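Sevgate Counter Tasks: Bottles, Box and Tray
Data card, version 2

What's in it

Sevgate Counter Tasks is a collection of short, everyday household jobs, and this part covers one of our favorites: moving small bottles of water between a cardboard box and a serving tray. It sounds like nothing at all, and then you start looking at how people do it and there's so much going on! Caps get pinched, bottles get turned over in the hand, boxes sag when you lift them the wrong way.

The part holds 3,000 still pictures, drawn from 200 sessions. It was released in June 2020 and grew out of the Grolska pilot, which only had dishes and cutlery in it.

The things

Boxes are ordinary shipping cartons, reused until they give out. We love a tired box. The walls bow, the rims go soft, and hands have to change their grip to suit.
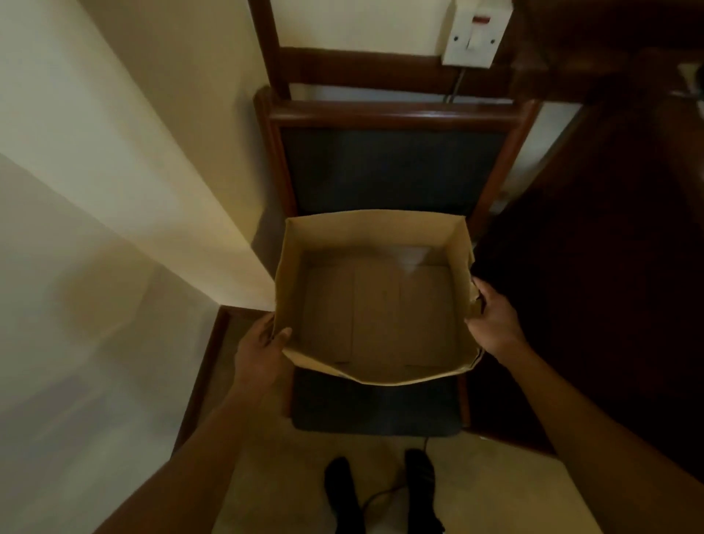 Sessions are filed by job, and the job name is the first word of every folder. The names are fetch, load, unload, arrange and clear. Fetch covers everything to do with the box before any bottle is touched. Load and unload are the big ones and make up most of the part.

Bottles are the small screw-cap kind with paper or film labels, always kept capped. Labels vary, and we left them on because they help a lot when you want to tell one bottle from its neighbor. Bottles go into the box in any order and at any angle. No dividers, no neat rows.

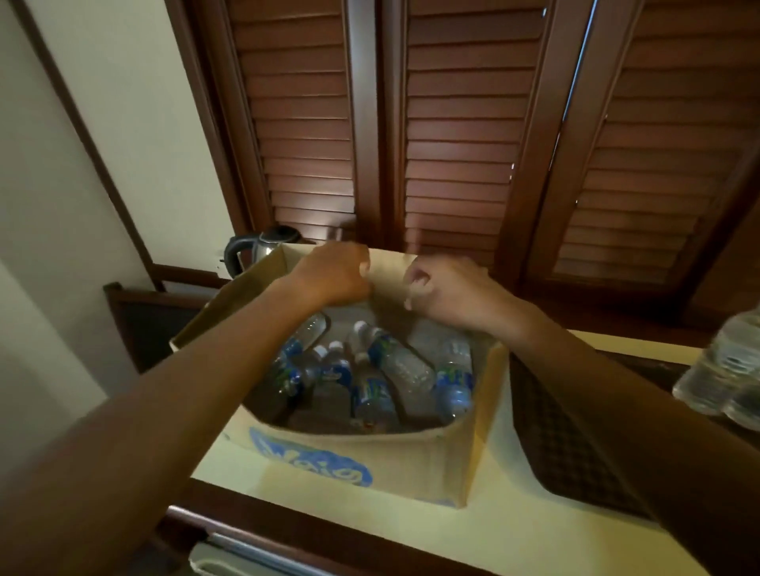
Sheehan wrote in after the first version to ask whether the jumbled boxes could be split from the tidy ones, as the two call for very different labeling work and a mixed folder slows everyone down. Great idea, and it's done: look for the "loose" and "rows" tags in the notes file.

Trays are dark and rectangular. Some sessions use one with a raised pattern on the surface, which makes for lovely, fiddly placement.

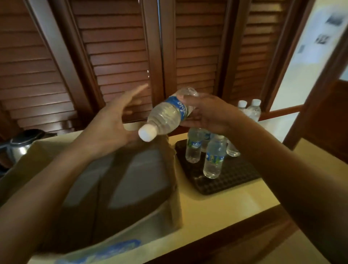 Each still has a line in the notes file giving the job, the tag and whether the left hand, the right hand or both are holding something. Hands are scored separately, so "left open, right holding" is a perfectly good entry. Bottles hidden behind an arm are marked "part" and are never skipped.

Arrange is the smallest job and the one we'd most like to see people use. It has all the little nudges and straightenings that come with standing bottles together on a tray.

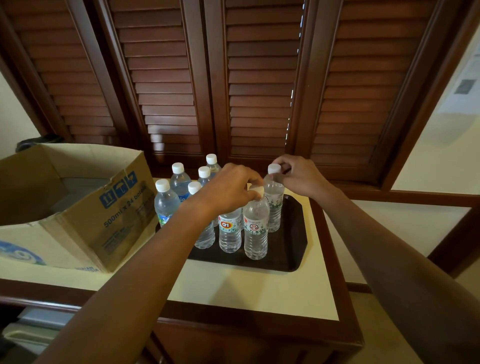

Arrange: both hands at the caps, bottles upright on the tray.

Known gaps

Glass bottles are missing. So are large ones. The Jundent split (5 sessions) uses an older notes layout, so read it with the script in the "old" folder.

Corrections are very welcome. Please give the folder name and the line number.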